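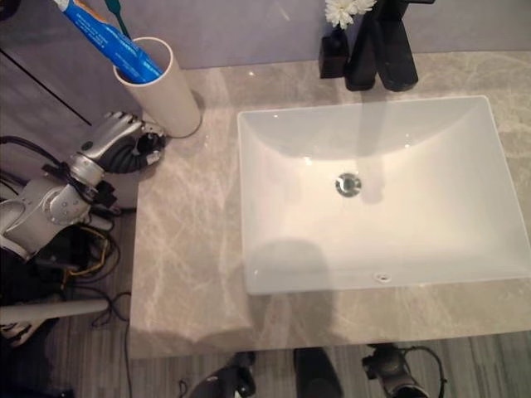 Reading time: 15 minutes

Contents | Previous chapter | Next chapter | Exercises | Glossary

Last updated: 11 May 2019

Chapter 2
Gathering Demonstrations

The preceding chapter treated the learning system as something that receives examples and returns a rule for acting. It left open the matter of where the examples come from. In household work they must usually be made, one at a time, at a real counter or table, and the choices made during that work set limits on everything a system can later learn.

A demonstration is a recorded attempt at a task, stored together with what the robot sensed and the commands it was given. A cup beside a bathroom sink, with a toothpaste tube leaning out of it and a toothbrush behind, offers a useful first case. The hand may approach from the left or from above. It may close on the cup, the tube, or the handle of the brush. Each of these is a separate task for the purposes of recording, and each must be named before the first attempt is made.

2.1 Planning a collection

This chapter follows the Trarska collection, prepared at Hartley under the direction of Damian Leitner. The finished set holds 2967 demonstrations of tasks at sinks, shelves, and counters. The original plan called for 100 demonstrations of each task. It was revised in November, when a review found that many recordings of the same task began from nearly the same arm position. A system trained on such recordings performs poorly when the arm starts elsewhere – a fault that further recordings of the same kind will not correct.

Variation must therefore be written into the plan. Operators should be told which conditions to change between attempts, such as the placement of objects, the starting position of the arm, and the lighting, and which to hold fixed. Shadows deserve particular mention. A cup on a pale counter can cast a dark shadow that a vision system may treat as part of the object.

Failed attempts should be kept and labeled as failures. Their use is taken up in Section 2.4, after the recording format has been introduced. Readers already familiar with the Jundemico format may proceed directly to Section 2.3.

Copyright Tirner Textbooks. All rights reserved. | Contact | Back to top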